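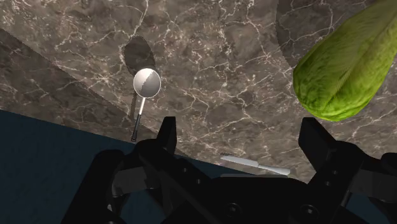
Progress report to Irbridge, kitchen handling work, June
Prepared by Rekha Kotian

You asked for a plain account of the gripper fault and whether the fix can be trusted. My short answer is that I would not trust it yet, and I would hold the move to hardware until we know more.

The fault first. In the simulated kitchen, the arm closed on a small knife lying near the edge of the counter and the controller reported a good grasp. The fingers had stopped on the stone. The knife was still where it started. The controller then went through the whole lift and place routine with nothing in hand and logged the task as complete. Tetteh Ansah found it only when he replayed the run for another reason. On a real counter that same motion would have pressed the fingertips into the surface at full closing force, with a blade next to them.

It has happened in 2 of the layouts so far, both with thin items lying flat. Taller items have not triggered it. I don't take much comfort from that, as we had mostly been testing taller items.

Vonalum's position is that this is a contact setting in the simulator and that a physical gripper would behave better. They may be right. They said much the same about the slipping problem in the spring, and we spent around four weeks proving otherwise. Their patch raises the threshold at which finger contact counts as a grasp. Obed Agbenyega ran it overnight and the false report did not come back, but the arm also began dropping light utensils it used to hold. I would call that moving the fault somewhere else.

What we have done:

Sena Ametepe added a check on finger width after closing, so a grasp with the wrong gap is rejected before the lift. It works on the recorded runs. It has not been tried on layouts with large produce beside the target, where the fingers may touch the wrong thing and still give a believable gap.

Gifty Agbeko went back through the success figures in our last report. Any run scored by the controller alone has been pulled. Please treat the earlier number as withdrawn. I will not offer a new one until the runs have been scored from object position.

Still open: we have no force limit near the counter that I am willing to sign for. The Nartey safety stop cuts in on arm torque, and the fingers can press quite hard before the arm notices. Waneo has offered a fingertip sensor on loan, but the paperwork is with their legal office and I have no date.

I am asking for two more weeks in simulation and no blades on the bench until the force limit is in place. The schedule will slip by the same amount. Spending is otherwise on plan.

2 comments
4 shares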